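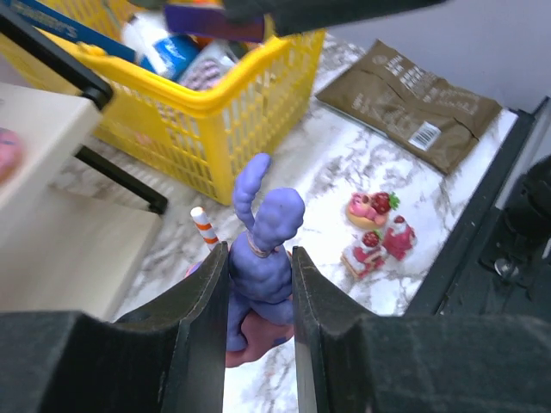
Ecaterina Buzatu hat nach dem ersten Teil geschrieben, sie wolle eigentlich nur wissen, ob sich der Mietsatz von Droltus für einen kleinen Laden lohnt oder ob man die Regale weiter von Hand einräumt wie bisher. Sie habe das Angebot zweimal gelesen und wisse immer noch nicht, was man selbst vorbereiten muss.

Das Vorbereiten ist die meiste Arbeit. Deshalb geht es in diesem Teil um Tisch, Regal und Korb und erst am Ende um das Geld.

Zum Angebot kurz: Droltus vermietet den Zweiarmsatz monatsweise. Enthalten sind beide Arme, die Schiene, das Gestell und die Einweisung. Kaution 769 Euro, Miete 400 Euro im Monat, Mindestlaufzeit 2 Monate. Wer den Satz kaufen will, zahlt 3000 Euro, die Kaution wird angerechnet. Regal und Ware stellt man selbst.

Tisch

Der Tisch muss stehen wie eine Werkbank. Ein Küchentisch mit Auszug ist ungeeignet, er gibt in der Mitte nach. Vor dem Aufbau einmal kräftig an der Kante rütteln. Wenn ein volles Wasserglas dabei überschwappt, Beine nachziehen oder anderen Tisch nehmen.

Platte mit lauwarmem Wasser und einem Tropfen Spülmittel abwischen, trocken nachreiben. Keine Möbelpolitur, darauf rutschen leichte Packungen weg. Eine stark glänzende Platte spiegelt unter der Deckenlampe, dann die Lampe seitlich stellen oder ein Stück Backpapier davor hängen.

Regal

Kleine Aufstellregale haben oft Stangen mit Endkappen. Vor dem ersten Lauf jede Kappe andrücken und jede Verschraubung prüfen. Die Füße mit doppelseitigem Klebeband fixieren, vier kurze Streifen genügen. Löst man später mit dem Föhn und einem Plastikspachtel, Reste gehen mit Speiseöl ab.

Zwischen den Böden genug Höhe lassen. Meine Regel: höchste Figur plus eine Handbreit. Bei weniger stößt der Greifer beim Herausfahren an den oberen Boden, und man sucht den Fehler dann an der falschen Stelle.

Figuren nicht bis an die hintere Wand schieben. Schmale Teile wie Ohren oder Fühler zeigen am besten nach oben, gegriffen wird am Rumpf. Weiche oder frisch lackierte Stücke zuerst mit der Hand zwischen zwei Radiergummis drücken. Bleibt eine Delle, gehören sie nicht in den Greifer.

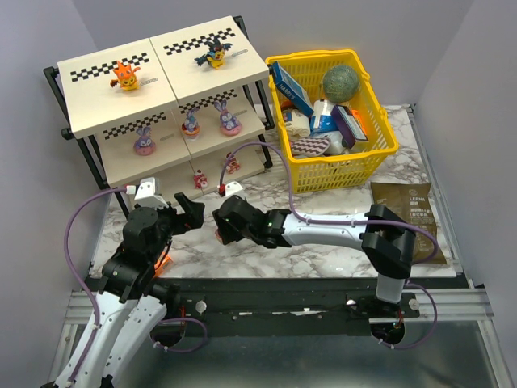 Bei zwei Armen auf einer Schiene muss man außerdem festlegen, wer wann in die Mitte darf. In der Anleitung steht das auf einer halben Seite, und die ist schlecht übersetzt. Ich lasse zuerst nur den linken Arm fahren, bis er das Regal sauber erreicht, dann nur den rechten. Beide zusammen erst danach und mit halber Geschwindigkeit.

Kabel

Kabel nie stramm verlegen. Den Arm einmal langsam in jede Endlage bringen und schauen, ob die Schlaufe noch durchhängt. Klettband hält besser als Kabelbinder und lässt sich wieder öffnen. Auf der Tischplatte gehört das Kabel an den Rand, dort, wo keine Ware abgelegt wird.

Korb

Kunststoffkorb mit festem Rand nehmen, keinen Stoffkorb. Nicht überfüllen. Schwere Schachteln nach unten, Beutel nach oben, lange Schachteln möglichst nicht schräg über alles andere. Folienbeutel vorher glatt streichen. Bei zerknitterten Beuteln greifen die Finger gern nur die Naht.

Greiferfinger

Einmal am Tag mit einem feuchten Mikrofasertuch abwischen. Kein Reiniger mit Silikon. Valentin Chiriac nimmt Isopropanol, das geht auch, die Flächen müssen aber vor dem nächsten Lauf abgetrocknet sein. Abgenutzte Auflagen gibt es bei Droltus einzeln, Brurkel verkauft passende für etwas weniger. Ich habe beide benutzt und keinen Unterschied bemerkt.

Lohnt es sich?

Für einen Laden, der jeden Morgen dasselbe Regal mit denselben Kleinteilen füllt: ja, nach der Einarbeitung. Meine hat über zwei Wochen gedauert, mit vielen Abenden. Wer sein Sortiment ständig wechselt, sollte die Mindestlaufzeit abwarten und nicht gleich kaufen. Die Einweisung war gut, der Telefondienst ist nur bis 16 Uhr besetzt. Die Rückgabe habe ich noch nicht ausprobiert, mein Vertrag läuft bis Mai.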